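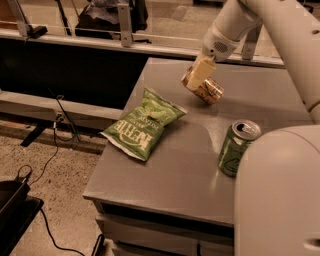 Pindodia 30 Cool Box

A 30 litre hard-sided cool box for people who have owned a soft one and watched it sag. It has a lid that shuts, a handle that stays where you put it, and a drain plug that can be found without turning the whole thing upside down on the lawn.

We make it in one colour, a sort of municipal blue. There was talk of a coral version. The talk has stopped.

What it does

Keeps cold things cold for up to 42 hours, provided you fill it properly and don't open it every ten minutes to see how it's getting on. A third ice, two thirds lunch is the usual recipe. If you put warm drinks in at the car park and expect them to be chilled by the time you reach the beach, you have bought the wrong machine – what you want is a fridge, and a long extension lead.

Tall bottles will stand up in the deeper end. Cans go anywhere. Crisps should travel on top or, better, in another bag altogether, as ice packs slide about on roundabouts and have no respect for a crisp.

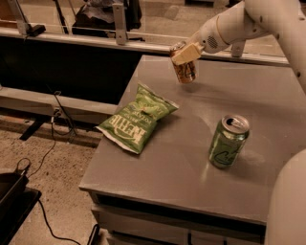 The lid

Our first lid was held down by a pair of rubber straps, which perished in the sun and left everyone with a cool box and a loose hat. The present one uses a single Nakex latch. We had it opened and closed 3000 times on the bench and it still clicks, although it clicks a little sulkily towards the end. The seal lifts out for washing and goes back in with the ridge facing down. Put it in with the ridge facing up and the lid will close perfectly well and keep nothing cold at all.

The underside of the lid has a shallow tray moulded into it. Ingeborg Mühlbauer, who drew it, says it is for sandwiches. Most customers seem to use it for car keys, then spend the afternoon looking for their car keys.

Can I sit on it?

Yes. It isn't comfortable, and anyone who wants a drink will ask you to get up, but the lid will take an adult without complaint. Two adults is a matter for them. Please don't stand on it to see the band.

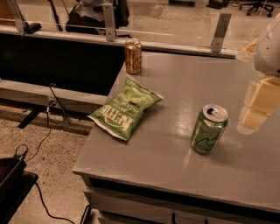
Sioned Landeg wrote to us in June to say that the box had done a week's camping without fuss, that the milk was still fit for tea on the second evening, and that the handle squeaks. She would like us to know it squeaks on every single step, and that the campsite was on a hill.

The squeak is known to us. A dab of petroleum jelly where the handle meets the body will quieten it for a season, and handles made from this summer onwards have a nylon washer. If yours came without one, ask and we'll post you a pair.

Details

Capacity: 30 litres
Latch: Nakex, stainless, replaceable with one screwdriver
Drain plug: left side, on a tether
Colour: blue (see above)
In the box: cool box, spare seal, a leaflet you won't read

Ice packs are sold separately. The Skumeo flat ones fit best, lying along the bottom, but any will do. Wash with warm soapy water and leave the lid open until it's dry, particularly if there has been fish.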